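Robot Clears Counter, Eventually

Drorkport, Wednesday, December 14, 2022. Anyone hoping to hand the shop over to a machine before the holidays may want to keep the staff on a little longer.

Jesar, which makes arms for light retail and kitchen work, spent the day showing what its newest model can do with ordinary chores. The list was modest: pick up a phone, fold a dish towel, restock a shelf of soup. The towel took 292 seconds and came out as a shape that one onlooker generously called a towel.

Soup went better. The arm shelved 3 cans without incident, then paused for so long that Danica Charvát, who manages a hardware store across the street, asked if it was on its break.

"My nephew does this for pizza," she said. "He's slow too, but he can find the bathroom."

Tiago Morais, the company's lead engineer, was unbothered. The arm has made 460 practice grasps on phones alone since March, he said, and small slippery things remain the hard part. People squeeze just enough and never think about it. A machine has to be taught, and then taught again when somebody buys a different case.

Rival firm Varent has promised a full dishwasher load by spring. Morais wished them luck, and plenty of spare plates.

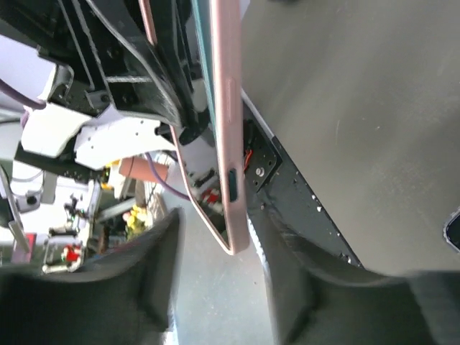

Jesar plans another public day in 2 months, with laundry back on the schedule. Charvát says she'll bring a chair.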